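### 3.2 Storage furniture and the order of put-away

The second part of the survey dealt with shared storage in small workplaces. Renaud's earlier study at Dornance had looked at cupboards with doors, and found that people put things back wherever there was a gap at the front. Open shelving was left out of that work. We took it up at two sites, Clametton and Culbridge, where staff from several teams use the same shelves during the day and where no single person is in charge of keeping them in order.

At each site we spoke to staff in November and then watched the shelves over 3 weeks. We noted where each item was taken from and where it was put back. Items that left the building were not followed. In all, 959 returns were recorded, and these make up the data used in the rest of this section. A return was counted as correct if the item went back to the level it came from, even if it had moved sideways along the shelf. Gautier (personal communication) uses a stricter rule, in which the item must also keep its neighbours, but we found this hard to apply where trays are much alike.

The shelves differed in depth, height and number of levels. Two-tier units were the simplest kind in the survey (Figure 3), and we treat them first, as there are only two places an item can go and a mistake is easy to define. 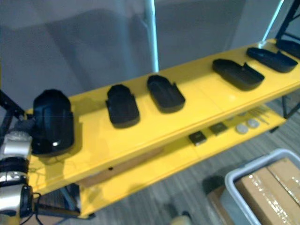

**Figure 3.** Two-tier open shelving in yellow, with a black tray held just above the upper level.

On units of this kind the upper level was used far more than the lower one, at both sites and by all teams. When asked, most staff said they had not noticed a preference. Several said the lower level was for things that were "finished with", though no such rule had been written down and newer staff did not know of it. The result was that items in daily use gathered on top, and the lower level slowly filled with things that were seldom wanted.

Labels made less difference than we expected. At Culbridge the front edges were labelled by level before we arrived, and at Clametton they were not, yet the share of correct returns was much the same. Staff at Culbridge said they read the labels in their first few days and then stopped looking at them. Polishchuk's scheme, in which the label is fixed to the item and the shelf is left plain, was not in use at either site and we cannot comment on it.

Time of day mattered more. Returns made in the last 60 minutes of a shift were more often to the wrong level, and the error was nearly always upwards. Staff put this down to being in a hurry. Taller units showed the same pattern more weakly, and they are dealt with in Section 3.3.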